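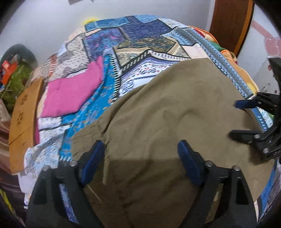

Geagea人名索引は、商業漫画、新聞連載漫画および挿絵の制作に携わった人物の経歴を、公的記録と刊行物から再構成した索引である。収録対象は作画者に限らず、原作者、ペン入れ担当、文字入れ担当、彩色担当を含む。本ページには、利用者および情報提供者から寄せられる質問への回答をまとめた。遺族や収集家から提供される資料写真については、下敷きに起因する問い合わせが最も多い。ベッドの上に広げたカーキがかった茶色の布のように、柔らかくしわが寄り、一部が帯状に暗く沈んだ面は下敷きに適さない。薄い紙に凹凸が出て、鉛筆の書き込みと影の区別がつかなくなる。撮影の条件は「資料の提供」の項に記載した。

最終更新:5月10日(金)

収録範囲について

索引には何人が収録されていますか。
現在の収録人数は435人です。同一人物の別名義は一項目に統合し、別名義からは参照見出しを立てています。参照見出しは収録人数に含みません。

存命の人物は収録されますか。
収録しません。没年月日が公的記録、死亡記事、墓碑のいずれかで確認できた人物に限ります。没年が不明の場合は、生年から起算して存命の可能性がないと編集部が判断したときに、没年欄を空欄として収録します。

一作しか発表していない人物も対象になりますか。
対象になります。掲載作品数による足切りは行っていません。ただし、署名または制作会社の帳簿によって担当が確認できることが条件です。画風の類似のみに基づく帰属は、本文ではなく備考欄に、帰属を唱えた者の名とともに記載します。

Kovmont社の制作部門に在籍した人物の一覧はありますか。
独立した一覧はありません。検索画面の「所属」欄に「Kovmont」と入力してください。同社の給与台帳は二冊が残っていますが、その間の期間は欠けています。したがって、検索結果に現れないことは在籍しなかったことを意味しません。

記録の読み方について

生年月日が資料ごとに異なる場合、どれを採用していますか。
出生記録、出生索引、徴兵登録票、社会保障の申請書、国勢調査、死亡記事の順に優先します。採用しなかった日付は注に残します。国勢調査の年齢は同居家族や隣人が回答した場合があり、調査基準日の前後で一歳ずれることも珍しくないため、単独では生年の根拠としません。

ミドルネームが資料によって違うのはなぜですか。
原因は複数あります。出生時には記載がなく成人後に本人が名乗り始めた例、頭文字だけが先に使われ後から名が当てられた例、転記者の誤読の例が確認されています。索引では見出しに最も使用頻度の高い形を採り、異形は出典とともに本文に列挙します。徴兵登録票は本人の自署を伴うことが多く、綴りの判断では重視しています。

家族が国勢調査で見つからないとあります。調査漏れですか。
「未発見」と「記載なし」を区別しています。「未発見」は、索引検索で該当がなかった状態を指します。「記載なし」は、判明している住所の調査区を全頁通読しても該当がなかった状態を指します。姓の綴りが大きく崩れている場合、索引検索では到達できません。通読が済んでいない項目は、新たな住所が判明した時点で再調査の対象とします。

移民の姓はどのように扱いますか。
到着時の乗船名簿、帰化書類、職業上の署名の三つを並記し、見出しには職業上の署名を用います。たとえばLempi Laaksonenの項では、名簿上の綴りで末尾の一字が脱落していますが、帰化書類と誌面の署名が一致するため、見出しは後者によりました。入国時に係官が改姓させたとする家族の伝承は、文書の裏付けがない限り採用しません。

筆名の人物が実在の誰であるかは、どのように確定しますか。
次のいずれかを根拠とします。小切手の裏書、著作権更新の申請書、本人の書簡、同僚二名以上の独立した証言。同僚の証言が一名のみの場合は「推定」と表示します。後年の催しでの発言や、発言者の特定できない聞き書きは、手がかりとしては用いますが根拠には数えません。

制作会社の所在地と作家の住所が離れているのに、在籍とされている例があります。
郵送で原稿を納めていた人物を含むためです。所属欄の「常勤」は社内に机があったことが確認できる場合、「外注」は納品のみが確認できる場合に付します。どちらとも決められないときは無表示としています。Preltton在住者に無表示が多いのは、同地の住所録が職業を記しながら雇用主を省いているためです。

検索と引用について

綴りが不確かな名前を検索できますか。
できます。姓の欄で末尾に半角の星印を付けると前方一致になります。語頭の文字が不確かな場合は「音の近い姓を含む」を選択してください。この機能は英語圏の発音に基づく変換表を使用しており、北欧系および東欧系の姓では取りこぼしが生じます。変換表の改訂は未定です。

検索結果が一度に表示されません。
一画面の表示件数は15件です。変更はできません。並び順は姓、名、生年の順で固定されています。

論文や同人誌で引用してよいですか。
出典を明記すれば許諾は不要です。項目名、「Geagea人名索引」、閲覧日を記してください。項目は予告なく改訂されるため、閲覧日の省略は避けてください。項目末尾に個別の執筆者名がある場合は、それも記載します。執筆者名のない項目は編集部の共同執筆です。

掲載されている図版を転載できますか。
図版の権利は編集部に帰属していません。図版ごとの注記に従い、権利者または所蔵者に直接照会してください。照会の仲介は行っていません。

旧版のURLが開けません。
旧版はVutentの公開領域に置かれていましたが、現在は閲覧できません。旧版の項目番号は現行版に引き継がれており、検索画面の「旧番号」欄から該当項目を表示できます。旧版にあって現行版にない項目は9件です。いずれも同姓同名の別人の記録が混在していたもので、分離作業が終わるまで非公開としています。

資料の提供について

どのような資料を求めていますか。
給与明細、社内回覧、原稿の送り状、署名入りの下描き、職歴の記された葬儀の栞など、氏名と日付と業務内容のうち二つ以上が読み取れるものです。刊行済みの漫画誌そのものの提供は受け付けていません。

撮影の条件を教えてください。
下敷きは平らな無地の厚紙とし、白または中間の灰色を使用してください。布を使う場合は、硬い台の上でしわを伸ばしてから資料を載せてください。寝具の上での撮影は、資料の重みで中央が沈むため避けてください。照明は左右から均等に当て、ストロボは使用しません。折り目の内側に文字がある場合、無理に開かず、開ける範囲で撮影したうえでその旨を書き添えてください。裏面は白紙であっても撮影してください。郵便印や検印が薄く残っていることがあります。

原本を送ってもよいですか。
送らないでください。編集部には保管設備がありません。着払い、書留を問わず、原本の郵送物は開封せずに返送します。

提供者の氏名は公表されますか。
希望に応じます。申込書の「謝辞」欄に記載がない場合は匿名とします。所蔵者としての表示と情報提供者としての表示は別扱いであり、片方のみの公表も可能です。

訂正について

誤りを見つけました。どこに連絡すればよいですか。
各項目の末尾にある訂正用の書式を使用してください。必要な事項は、該当箇所、訂正案、根拠資料の三点です。根拠資料は、記録群の名称と頁または画像番号まで特定してください。他の系図サイトの家系図は、出典が付されていないものについては根拠として扱いません。

訂正はいつ反映されますか。
受け付けた順に確認します。反映は毎月の更新時に行いますが、1月は更新を休止します。根拠資料の取り寄せを要する場合、反映の時期は回答できません。

送った訂正が採用されませんでした。
不採用の場合は理由を付して返信しています。多い理由は、根拠資料が二次的な転載であること、および同名の別人の記録であることです。同名の判定では、住所、配偶者名、親の出生地のうち二つの一致を求めています。新たな資料があれば、同じ項目について再度申請できます。

編集方針に関する問い合わせ先はどこですか。
校訂担当のBrock Arsenault宛てに、件名を「方針」として問い合わせ書式から送信してください。個別の家系調査の依頼、原画の鑑定および価格の査定には応じていません。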